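The Blue File

I was supposed to be out of the Fallelstead office by noon on Thursday, and at half past two I was sitting on the carpet eating somebody's leftover crackers and reading a dead company's mail.

I should back up. Raptis had been shrinking for two years (we sold fittings for greenhouses, hinges and vent openers and those little clips that hold the glass in, thrilling stuff) and by September it was down to me and the phone. The building wanted the floor back. Stunda, the outfit that bought what was left of us, wanted the records. Everything else could go to whoever would carry it down the stairs. So my last job, after eleven years of answering calls from people with broken greenhouses, was to empty the cabinets and put whatever mattered in a pile.

You would not believe what people keep. I found a birthday card signed by everybody and never given to anyone. I found a whole drawer of soy sauce packets, and a single brown dress shoe, left foot, pretty good condition. I threw the card away and then went back and got it out of the trash, and I still have it, and I couldn't tell you why.

The last cabinet was the low one with the pale oak top, the one that used to be Danilo Padilla's. Danilo ran the order desk when I started. He was a big quiet man who hummed, and he taught me everything I know about vent openers, and one winter he went out to lunch and called in from the bus station to say he wasn't coming back. That was it! No party, no cake. His sister came for his coat. For a while people told stories about it, that he'd won some money, that he'd met a woman with a boat, and then the people who told the stories left too.

I'd been saving his cabinet for last, I guess. I had expected it to be locked, but both doors swung right open. There was one shelf, and on the shelf there was one blue box file, the plastic kind with the finger ring on the spine. I took it out and set it on top and then I went and got a glass of water, because I felt silly about how much I wanted to look in it.
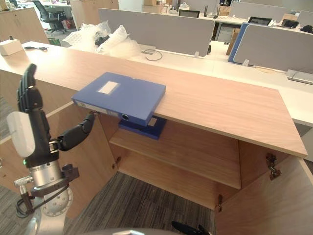 It wasn't orders. I knew it wouldn't be. Orders went in the gray folders, and Danilo would have sooner eaten a gray folder than put an order in anything else.

It was letters, all to the same customer, a Mrs. Humum out past the reservoir. I remembered her a little. She had a greenhouse she'd inherited with a house she hadn't wanted, and she called in the mornings, and if anyone but Danilo picked up she'd say she would try again later. Her account number was 1219. I hadn't thought of that number in years and it popped right into my head, while I can't remember my own license plate.

The top letter was perfectly normal. Dear Mrs. Humum, the clips you asked about come in boxes of 70, and I think you will want two boxes. The next one was about a draft near her door. Then there was one where he'd gotten through the business part in a line and a half and gone on to tell her about his father's tomatoes, how the old man grew them on a fire escape in coffee cans and talked to them in the evening, and how Danilo used to lie in bed listening through the window and feel jealous of a vegetable.

I read that one twice. I had sat eight feet away from this man for two winters and I didn't know he had a father.

They were copies, I figured out after a while. He'd kept copies of what he sent, and tucked in between them, still folded in their envelopes, were the ones she'd sent back. I want it on the record that I didn't read hers. Okay, I read one. I read the last one, and it was only a few lines. She said the lemon tree had finally done something. She said it was 172 miles by the bus and she had looked up the times for him, in case he was the kind of person who never would, and she'd written the times underneath in very neat pencil.

There was one at 12:16.

Well, I sat down on the floor after that, which is where the crackers come in. I kept thinking about him looking at the clock that day. I was there! I was probably right there on the phone telling somebody how to measure a pane, and he stood up and got his hat, and he would have walked past my desk, and I probably waved with my pen the way I did at everyone.

Around three the woman from Stunda called to ask how the records were coming. I said fine, nearly done. She asked if there was anything in the last cabinet and I looked up at the blue file and said no, just an old shelf. It's the only lie I ever told on company time, unless you count sick days.

I closed both doors. I put the file in my tote bag with the birthday card and the stapler (the stapler was mine, I'd bought it myself) and I turned off the lights and then turned them on again to check that I had my keys.

The bus station is six blocks from there. I wasn't planning anything, it's on my way home if you go the long way. But I went in and looked up at the board, and it's still running, that line. It leaves at 12:25 now. I asked the man at the window if you needed to buy the ticket ahead of time and he said not on a weekday, you could just show up.

I asked him how big a bag they let you bring.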